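Stories > Short Fiction > The Robotics Club at Lysenko Hall

Read | Submit | Archive | About

We use cookies to remember your place in a story. Accept

By January the club was down to four of us, and Kaede Nakajima still unlocked the door every evening as if she were expecting a crowd. She had us working the grippers by hand, one in each fist, because she believed (and said so, at length, over tea) that you couldn't teach a machine a thing your own wrists hadn't learned first. 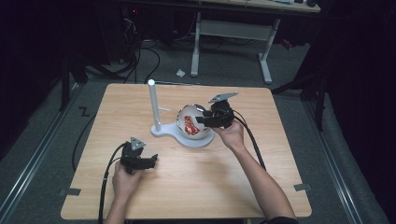 I was the slow one. Urnar could go through a whole evening's list and still have time to tease me, while I stood there with my elbows out like a goose, breathing through my mouth. The logbook said I had made 119 tries since the fall, and I was proud of that number in a stubborn sort of way - my grandmother used to count her stitches, too.

"Softer," Kaede would say. "It isn't going to run off on you."

So I went softer, and then softer again, and somewhere past the 13th try of the night I stopped thinking about my hands at all and thought about supper. 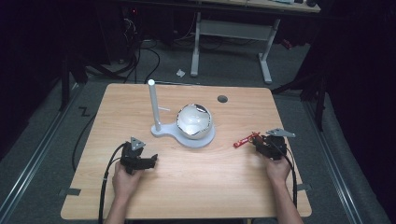 Rerel thought we ought to enter the Flalari contest after all, late fee or no late fee, and wanted to know who had 20 dollars. There was a long silence, and then a good deal of digging in coat pockets.

Kaede put in the last of it herself. Then she pulled up a stool beside me and asked, very kindly, whether I'd care to go first. 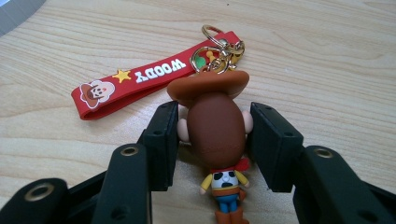
Woody in the gripper, club night.

I said I would, and I rolled up my sleeves.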